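Subject: Re: [Stillitz] Running order and mix differences, 2000 pressing vs. the reissue

I finished going through both copies of the Skinner album over the past two evenings, and I think the question raised last week can be settled, at least for side one. Notes follow, with the relevant part of the earlier message quoted so that people who joined the list recently can follow along.
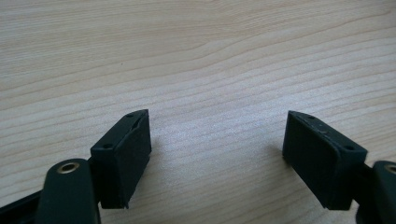

From: Giang Khương
Posted August 26, 2020
To: Stillitz list, recordings and pressings

> My copy of the reissue has the title track fading a good deal
> earlier than I remember. I also have the piano further left than
> on the CD. Is this a different mix, or the same mix with a new
> master? The sleeve only says "prepared at Jondcombe" and gives
> no names. I would also like to know whether the 4 extra tracks
> come from the same sessions as the album or from the radio
> broadcast in March.

It is the same mix for all but one song. I transferred both discs with the same cartridge and at the same level, then lined up the files at the first drum hit of each track and flipped the polarity on one. If two transfers share a mix, most of the music drops out and you are left with surface noise and whatever the mastering engineer did with the equalizer. Speed drift gets in the way after a few seconds, so I did this in short pieces and realigned each time.

On the opening song, the ballad and the instrumental, the vocals and piano cancel almost fully. What remains is a band of low end below 70 Hz, which the reissue has more of. The older pressing rolls this off, probably at the cutting stage. Nothing in the stereo placement has moved on these three.

The title track is the odd one. The piano does sit further left, and the backing voices in the second chorus are a separate take. You can hear the alto come in late on the word "river" on the reissue and on the beat on the original. No amount of mastering would do that. My reading is that Jondcombe was sent a reel with an alternate mix spliced in and used it as it came. 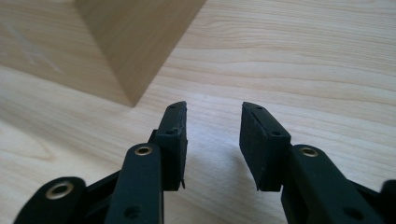 THE FADE

The early fade belongs to that alternate mix. It starts at the same bar as the original fade but is much steeper. On headphones the last guitar phrase can still be heard under the noise floor of the reissue, so the tape itself ran on and the fade was done by hand at the desk. Anyone with the Brino cassette should check that version. The cassette was made from a copy tape that predates both records, and if it has the late alto, then the alternate mix was around from the start and the reissue did not dig up anything new.

I do not own the cassette. A direct transfer without noise reduction would be the most useful. Please do not send MP3 files for this, as the encoding spoils the cancellation test.
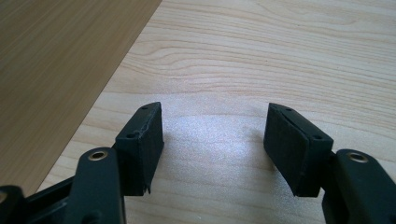 THE EXTRA TRACKS

The sleeve notes treat them as one group, but they come from two places. Tracks 1 and 2 of the bonus disc have the same room sound as the album, with the short slap off the back wall behind the snare, and the bass was plainly recorded direct. I would file them as session outtakes.

Tracks 3 and 4 are from the broadcast. There is a steady whine at the top of both, which fits the pilot tone of an FM recording, and the applause at the end of track 4 has been cut short with a crossfade. The singer also uses the changed second verse that she only took up on tour.

One correction to the discography page while we are here. It gives the band as a quartet throughout. There are 5 players on the title track in either mix, as the organ and the piano overlap in the bridge and neither part sounds overdubbed. The organ player is not credited on any edition I have seen.

Still open: side two, which I have transferred but not aligned, and the matrix numbers on the export copies. If you have an export copy, please post what is etched in the dead wax on both sides, including anything crossed out.

Giang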